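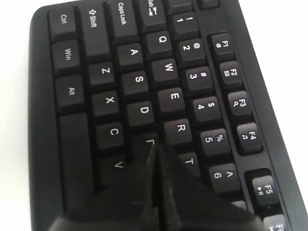 Dec 25, 2022

Detention tracker, notebook entry. Quiet building, good coffee, and the matching script finally ran all the way through!

Starting point for today was the merged table: 2410 statements on foreigners held abroad, pulled from ministry press pages and embassy notices. The question is still the one we set in May. When two governments are arguing over a detained citizen, does the wording of the public statements shift before a release, or only after it?

First job was duplicates. The same statement often goes up twice, once as a readout of a phone call and again inside a weekly summary, with a word or two changed. I had been matching on the first 90 characters, which was much too generous (every readout opens with the same greeting, more or less). Switched to 300 and the junk matches dropped away beautifully. Spot-checked a page of them by hand and I'm happy with it.

Then the Perkingate set. This is the batch I was dreading, all scanned consular bulletins with the columns running into each other. Drorneo handles them far better than the old reader did. It keeps the columns apart and even catches the footnotes, which is where the consular access dates hide. Still trips on hyphenated surnames. I fixed those by hand and kept the raw output in the folder marked "before", so please don't tidy that one up.

Coding notes, while they're fresh:

"Raised the case" and "discussed the case" stay separate codes. I wanted to merge them last month and I'm so glad we didn't. They land in different places in the run-up to talks, at least in the part I've read.

"Arbitrary" gets its own flag. So does "wrongful". If both show up in one sentence, flag both.

Statements by family members do not go in the main table, even when a ministry quotes them. Put them in the side table.

Swap cases: I have 6 I'm willing to call swaps. In the others the timing is suggestive and neither side ever said so in public. Code those "unconfirmed" and leave it there. I don't want our guess turning into somebody's footnote.

Open problem: Skiletti sorts by date posted, and what we need is date of the meeting. For talks across time zones that can flip the order of the two sides' readouts, and the order is half the point. Tried pulling the meeting date out of the text. Works nicely on the English pages, badly on the translated ones.

Next: rerun the Cuautle sample with the new codes, then swap coding sheets and compare.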